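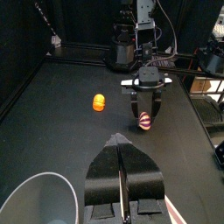

Remo Schnyder wrote to ask whether plastic eggs and capsules are worth keeping from one year to the next, as he discards his own each spring and regrets it by August. The position of this household is that they should be kept, provided that they are sorted before they are put away.

Sorting is carried out on a black table. Bright orange is very easy to find against a dark surface, and purple stripes with cream between them are nearly as easy. On the pale kitchen counter, the lighter pieces were regularly overlooked and later found under the toaster.

The procedure is as follows. Plain pieces are separated from striped ones. Any piece with a seam is pressed gently along its length, and those that will not stay shut are set aside for the button drawer. The remainder go into a lidded Skilik box, which holds 55 when packed with care -- fewer if the larger eggs are included.

Bożena Sowa prefers to store hers in egg cartons. This method protects the finish very well, but it requires a full shelf, and the hall closet does not have one to offer. The box will remain beside the winter gloves until a better arrangement is found.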